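2 min read

Kilton to open refill shop for everyday bottles

Kilton will open its first refill shop on Bernitz Street this December, and we couldn't be happier to finally share the news. Bring in a clean plastic bottle with a cap that closes - any colour, any shape - and fill it with dish soap, shampoo or laundry liquid from one of 56 taps.

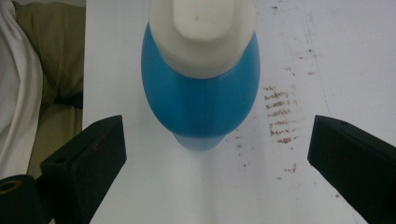
Do bottles have to come from Kilton? Any clean bottle is fine, as long as it holds no more than 5 litres.

"People have been asking us for this at the Villanueva market for ages," said founder Dardo Espinoza. "We've loved every chat, and now there's a proper counter to have them at!"

Doors open on a Wednesday at 9 a.m., with free refills for the first 90 bottles. Shop manager Danilo Castillo will be on hand to help with labels and funnels.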